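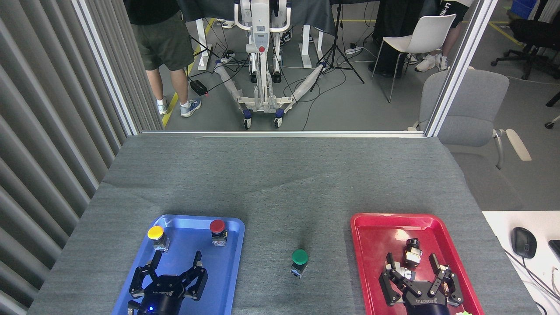

Push buttons on the sorting table, blue tray on the left, red on the right.

Review: Tremura two-arm sorting cell
Reviewed by Lamisi Ackah, 2 January 2022

Our shop rebuilds control panels. A lot of that work is stripping old operator stations and sorting the push buttons so they can be tested, cleaned and put back on the shelf by type and colour. We have had the Tremura cell on this job since April, and I run the bench beside it.

What you get is a pair of arms with black grippers, an aluminum frame and a table with a grey felt top. Trays are up to you. We use plastic ones in plain colours and the cell has no trouble telling them apart. The felt is better than I expected. Buttons set down on it stay where they are put, and a dropped one doesn't bounce. It does hold on to brass filings, so keep a hand vacuum nearby.

Setup took two days with Ksawery Marciniak from Arkbridge, the dealer. He was patient and left us with proper notes. The manual is less good. The section on teaching a new part is written for someone who already knows how, and we ended up throwing it out and using his notes.

Picking is reliable on mushroom-style buttons standing upright on their switch bodies. The fingers open wide and close on the body, so the cap doesn't get scuffed. Buttons lying on their side are slower. The arm will try, back off and try from another angle, and now and then it stops and asks for a person. In our last full batch of 912 buttons it asked 61 times. I can clear one of those in a few seconds, but I have to be within earshot of the chime, and the chime is too quiet for a shop with a compressor running. There is no volume setting. Flalex makes a plug-in beacon that works with it and we bought one.

On the people side, there used to be two of us sorting full time, me and Theophilus Akpalu. Theophilus now does contact testing, which he had been asking to do for a while, and his pay went up a step. My own day has changed more than I thought it would. I load trays, clear stops, check what has been sorted and do the odd-sized parts by hand. My wrists are better. The job is also quieter and more broken up, and I miss having someone across the bench to talk to. Adwoa Opoku, our supervisor, moved my break to match the testing room's after I raised it. Small thing, worth asking for.

If you are bringing one in, get the sorters in on the teaching sessions. Ours were held with the office staff only for the first week, and the cell spent that week putting damaged stock in with the good. Any sorter could have told them what a cracked collar looks like.

I also used the Gbeho single-arm unit at my last job. It is cheaper and takes up less floor, but it has to put one part down before it can deal with the next, and the software is older. For a small bench it would do.

Good: gentle on parts, easy to re-teach once you know the steps, dealer support.
Not so good: manual, chime, parts on their side.

Score: 81 out of 100. I would keep it.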